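**Thread: Staying overnight at the Tlapale monastery, is it worth it?**

**kcuautle**
Hello all! My sister and I are going down in March and we'd love to spend a night in the old monastery at Tlapale (the part above the cloister that takes guests). I've read that the church was rebuilt after the fire and that the side chapel is the only original piece left, and I'm wondering if you can see the chapel at all if you're not there for a service. Also, is it cold? My sister feels the cold terribly.

**uwe_lenz**
Karla, take wool socks, take two pairs! We stayed there a couple of springs ago and loved every minute, but those walls hold the winter well into Easter. The chapel is open after morning prayers, and if you ask kindly at the gate they'll let you sit in there as long as you like. I stayed almost until lunch looking at the ceiling. The room was 70 a night for the two of us, with soup and bread included.

**MuammerS**
I have to disagree a little with Uwe, and I say it with affection. The chapel isn't original. The lower walls are, yes, but the vault came down in the fire along with everything else, and what you see was put up by the same builder who did the parish church at Brovthorpe. Look at the ribs and you'll see the same hand.

**uwe_lenz**
Well, the brother who showed us around told us it was all old, and he's lived there most of his life, so I'm inclined to believe him! But I'll gladly be corrected if you have it in writing somewhere.

**MuammerS**
Naidoo's little guide has it, page 308. I'll dig out my copy this evening.

**Nokuthula N.**
Oh, how nice to see the guide mentioned :) Muammer is right about the vault, though I'd be gentler on the brother, since the stones themselves were picked out of the rubble and used again, so in a way you're both looking at the old ceiling. Karla, do walk up to the bell tower too if your knees allow it.

**kenji_r**
Second the tower. Mornings are best, before the buses come up from Ellarard.

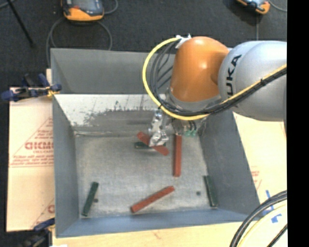
*KUKA arm reaching down into the big grey bin*

**kcuautle**
You're all so kind, thank you! Socks are on the list, and the tower too. Muammer, please do post that page when you find it, my sister will want to read it on the train.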